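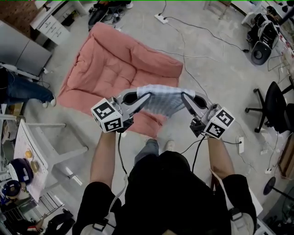
A Plekitcombe passou a primavera a comparar duas pinças manuais de recolha de dados: a sua, na segunda revisão, e a Hirvonen, comprada como referência. A responsável técnica do ensaio recebeu-nos em abril, ao fim da manhã, e pediu para não ser identificada.

O protocolo previa 2000 demonstrações, 1000 por modelo, todas com têxteis. "O pano é a peça que separa os modelos", explica. "Com um cubo rígido, qualquer dedo razoável fecha bem. Com tecido fino, vê-se logo se as pontas encostam em toda a largura ou só no canto."

A tarefa de base é bimanual: o operador segura uma pinça em cada mão, prende lados opostos do pano e estica-o. A posição de cada mão é estimada a partir dos marcadores fiduciais impressos nos cubos laterais. Segundo a engenheira, foi aí que surgiram as maiores diferenças. "Quando o punho roda para dentro, perde-se uma face do cubo. Se a segunda face estiver muito oblíqua, a estimativa salta 2 ou 3 milímetros, e num pano esticado isso conta."

Sobre os dedos, é mais breve. Os retos foram abandonados cedo, por escorregarem na bainha. Os angulares, com revestimento interior de borracha, deram menos falhas, mas desgastam-se. "Trocámos as borrachas a meio da série. Devíamos ter registado a data por par, e não registámos."

O peso gerou queixas. As sessões foram limitadas a 74 minutos, valor herdado de um ensaio anterior em Brustcombe. A versão sem fios foi posta de lado pela latência, que variava demasiado entre sessões. "O cabo incomoda no antebraço, mas o carimbo temporal é fiável. Prefiro ouvir queixas do cabo."

Quanto ao controlador, manteve-se o da Samasgate nos dois modelos, para não misturar variáveis. A comparação de câmaras ficou para a fase seguinte, ainda sem calendário. A engenheira quer repetir primeiro as séries com a borracha nova, usando os mesmos panos e os mesmos operadores.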